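Notes for week 4: dining chairs, tables and the bit in between

Hello again. These are the notes to go with Wednesday's session, for anyone who missed it and for anyone who (like me) can't read their own handwriting an hour later. We're still on small rooms, and this week it's seating and tables, which I could talk about until the building shuts.

## Start with the people

Before you measure a single wall, work out how people are going to get in and out of a chair. Students love to draw a table in the middle of the plan with the chairs tucked neatly under it, and it looks gorgeous, and then a real person comes along and needs to sit down! A chair in use takes up far more floor than a chair at rest. I leave 80 cm from the table edge to the wall wherever I can get it. If somebody has to walk behind a person who's eating, I want more like 900 mm on top of an occupied chair, and yes, I know I've just swapped from centimetres to millimetres. Trade drawings are in millimetres. Get used to flipping between the two, and always write the unit down.

Baltazar Magaña's plan from last term is in the shared folder if you'd like to see a tight room done well. It's a one-bed flat over the Dmytriv bakery, with a door that opens exactly where you'd want to put a table. He turned the table on the diagonal, which I'd have told him not to do, and it works beautifully.

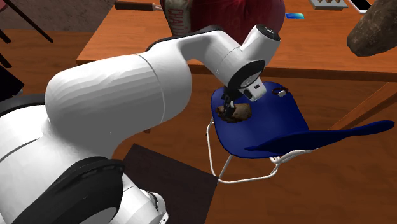

*Image credit: course picture library, rendered interior*

## Colour on chairs

Dark blue is a lovely thing to put near wood. Orange and brown woods are warm, blue sits across from them on the colour wheel, and each makes the other look a bit more like itself. You don't need much of it. One or two blue chairs at a brown table will do more than a whole blue wall, and if you go off them you've only got a chair to repaint.

Have a go at this at home: put something blue on your table, look at it in the morning, then again at teatime with the lamp on. Under a yellowish bulb a deep navy can go nearly black. Solomiia Stasiv brought in three navy paint cards in November and we couldn't tell two of them apart until we took them to the window.

A word about floors. If the floor is brown and the table is brown, they don't have to match, and I'd rather they didn't quite. What I do look for is a clear step between the two, either lighter or darker, so that the table legs don't melt into the boards. A rug does the same job if you're stuck with what you've got.

## Legs (a longer section than you'd think)

I get teased for this, but legs decide how heavy a table looks. A straight square leg says workbench. Taper it towards the foot and the whole thing lifts, even when the top is thick. Mid-century makers knew this very well, and you'll see it all over the Trerero reprint catalogue, pages 10 onwards.

Things to check when you're choosing:

- Where do your knees go? Sit at it. Cross your legs. Rude shop assistants can wait.
- Are the legs right at the corners or set in? Corner legs give you more room along the sides, set-in ones let you squeeze an extra person on the end.
- Is there a rail under the top, and how low does it come? Chairs with arms often won't go under.
- What does the foot of the leg stand on? A small foot presses hard, so felt pads on soft boards, please.

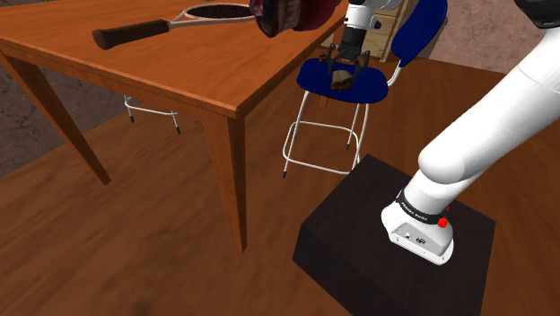
*Tapered legs under a wooden top, with a racket left on the table*

## Tables that do other jobs

Hardly any of us has a table just for eating. Mine gets post, marking, somebody's trainers and a sewing machine. So when you write your client brief, ask what lands on the table during the week, and then ask where it goes at supper time. If there isn't an answer, draw one: a shelf by the door, hooks, a bench with a lid.

The Drument sideboard I showed on the slides is handy because it's shallow, but do measure your hallway before you fall in love. A sideboard has to get into the room before it can live there.

## For next time

1. Draw your own eating space at 1:20, with the chairs pulled OUT.
2. Mark the main walking route in pencil.
3. Choose one chair colour and write a few lines on why. Bring a scrap of it if you can.
4. Read page 243 of the course reader, the bit on round tables. Skip the box about castors — it's out of date and I keep meaning to replace it.

If your plan's on squared paper, bring the squared paper and don't spend your evening redrawing it. We'll start with lighting over tables and I'll have a box of shades with me.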